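We use cookies to remember your login and ticket filters. By continuing to use the Kemeys support desk you agree to this. Accept | Manage

Ticket 356 – Teardown policy stalls at the drive bay after a good run on the bench mockups
Opened by: Eleri Lewis
Assigned to: Ryota Mizuno
Status: Open, waiting on retest
Opened: 2021-05-02

Hello Ryota, and sorry in advance for the length, but I'd sooner give you too much than have you write back and ask. As you know we've been trying to repeat the Wurlow result on real desktop towers. On the printed mockups the policy freed the drive in 83 of 109 attempts, and we were all very pleased with that (Zulmira brought cake!). On real towers we got 28 from the same number of attempts, and nearly all the misses stop at the same stage: the gripper comes into the lower bay, slows down near the blue plastic parts, and then hovers until the timeout.

What I've tried so far, in the order I tried it:

1. Recalibrated the wrist camera against the board, twice. The error was tiny both times, and it made no difference to the hovering.

2. Swapped the Fasto controller build for the older one Caradog keeps on the spare machine. Same stall, just a little jerkier getting there, so I put the new build back.

3. Ran with the force threshold raised, in case it was feeling the cables and backing off. It pushed further in on a few runs but still didn't commit to a latch, and I didn't like the sound of it, so that's back to the default too.

4. Went through the wrist camera views from the stalled runs and compared them with the mockup set. I think we're getting somewhere with this one. The mockups have one latch and a bare bay. In the Dell tower there are two blue latches standing side by side, with a long blue rail under them and another blue carrier piece down at the bottom of the bay, and there are black cables hanging across the lower right as well. The bright ridged side panel takes up a good part of the view on the left, too, and I don't believe the mockups had anything like it. 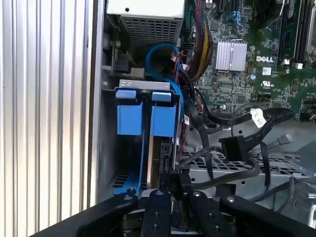 5. Masked the side panel in software and reran a short batch. The approach got steadier, which was nice to see, but it still hovered. When I plotted the target estimate it was hopping back and forth between the latches and the rail, so my guess is that the color cue is doing far more work than we gave it credit for in the write-up.

Reply from Ryota Mizuno

Thank you, Eleri, the long version is very welcome. I agree with you about the color. The Clutier training set has hardly any towers with more than one blue part, and the detector was never asked to choose between them. Could you do two things for me when you have a quiet hour? First, cover the rail and the carrier with gray tape, leave the latches alone, and run the batch again. Second, leave the tape off and tie the loose cables back. If only the taped batch improves, we know where to spend our time. Please keep the depth logs from both, and don't change the threshold in between.

Reply from Eleri Lewis

Will do! Nerys has the cell until lunch tomorrow, then it's mine. I'll attach the logs to this ticket – and I'll hold off sending Zulmira the new results table until we've both had a look.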